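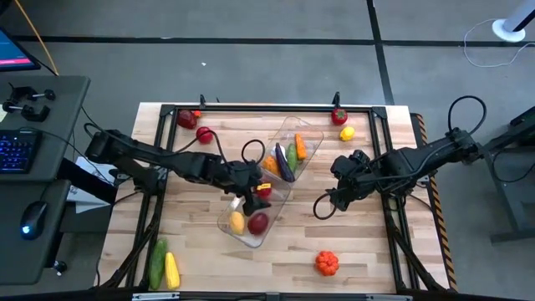

An eggplant, a zucchini, a carrot and an orange pepper.

Pretico Seniors Golf – your questions

Do I need a handicap to join?
No. Play three rounds with us and hand your cards to Dehua Shi, and she'll sort one out for you. I started on 36 and I'm not telling you what I'm on now.

Which tees do we use?
Forward tees for anyone who wants them. The 11th is 435 metres from the back and I haven't reached it in two since my knee went, so you'll find me up front with no shame whatsoever.

What time do we hit off?
First group goes at 7.30 am, a bit later once the frost sets in. Please be there early – Aurel Costache does the draw and he won't redo it!

Can I take a cart?
Yep, but there are only 12, so book with the pro shop. Keep them off the apron at the 4th, it's being returfed until April.

Is there food afterwards?
There is, and you can bring a plate if you feel like cooking. Weidong Tang's grilled veg goes quickly.

What happens if it's raining?
We play. If the course is closed I'll text everyone by six, so make sure I've got your right number.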